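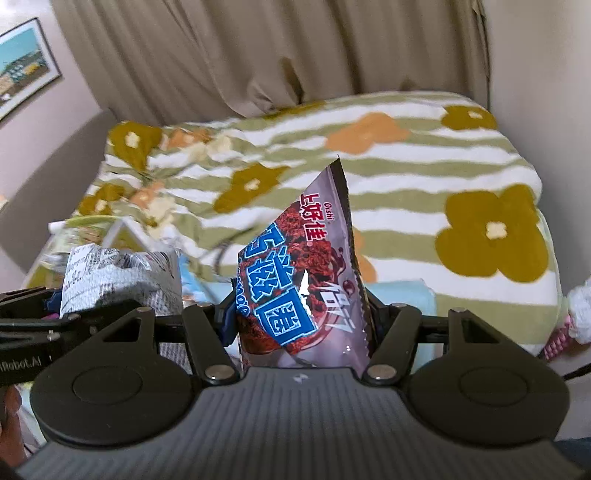 Snacks in the Bedroom: A Realistic Guide

I have given up on the rule. For years the rule was no food past the bedroom door, and for years I found pretzel salt in my pillowcase, so either the rule wasn't working or the pretzels were walking in by themselves. What follows is how we run things now. It assumes that somebody in your home is going to eat chips on the bed, and that the somebody may be you.

Cover the bed first

Keep a top blanket whose only job is to be sat on. Ours is busy and patterned and would look terrible in a magazine, but it hides a lot between washes. Plain cream is for people who live alone and dislike food.

The weave matters more than the color. Anything knitted or fluffy will grab a corn puff and grind it to powder. Go for something flat and tightly woven that you can pick up by the corners, carry outside and shake. Shake it away from the house, downwind. I have done it upwind. Chili dust in the eye is a very focused kind of regret.

Fold the blanket toward the middle before you lift it. If you whip it off the bed like a magician with a tablecloth, the crumbs go straight onto the sheet you were trying to protect.

Opening the bag

Pull the top seam apart slowly, with a thumb and finger on each side close to the middle. If it won't give, stop and get scissors. The shiny bags in particular hold out until the last second and then split all the way to the bottom, and you'll be finding the contents in May.

If there's a jagged edge, you can tear down from one of the notches, but only if you're planning to finish the bag. A sideways tear never closes properly again. For anything you mean to save, cut straight across, just under the top seal, and leave as much bag above the snacks as you can. You'll want it for folding.

Sweet, chocolatey things get a bowl. I don't care how neat you are. A salty crumb brushes off, but chocolate waits until you sit on it.

Closing it again

You don't need a clip. My neighbor Anikó Lakatos taught me the folded version, and I've been insufferable about it at parties ever since.

Press the air out gently and flatten the top. Fold the two top corners in toward the center, so you have a point like a paper airplane. Roll the point down, 2 or 3 turns. Then put your thumbs into the little pockets the corners have made at the back and flip them forward over the roll. Turn the bag upside down to check it. Do this over the sink the first few times.

It works badly on very small bags, which don't have enough top to fold. In that case use a clothespin, or eat the rest.

As for actual clips, I own a set of four from Ovholm, and they're fine, except that they live in the same place as missing socks. A binder clip from the desk drawer grips harder and costs nothing if you work in an office with a relaxed attitude.

Where the bags live

Not under the bed. I know it's handy. Mice think so too.

We keep a lidded box on the closet shelf, tall enough for bags to stand upright. Upright is the important part. Lay them flat and the heavy ones crush the light ones, and whatever's at the bottom becomes breading. Put the open bags in front, the sealed ones behind, and write the date you opened each one on a bit of masking tape. My sister-in-law Veerle thinks the tape is excessive. She also once served us crackers from a previous apartment.

Keep the box away from the radiator and out of the sun. And don't store it with the scented candles, unless you enjoy lavender cheese balls.

Greasy fingers

Put a damp cloth on a saucer by the bed. People will use it if it's within reach and will use the blanket if it isn't. Chopsticks also work very well for puffs and rings, and you can turn a page or hold the remote with the other hand.

For a grease spot on fabric, cover it with cornstarch and leave it alone for an hour. Brush it off, rub in a drop of dish soap, then wash as usual. Check the spot before it goes in the dryer. Heat sets whatever is left, and then it's part of the pattern.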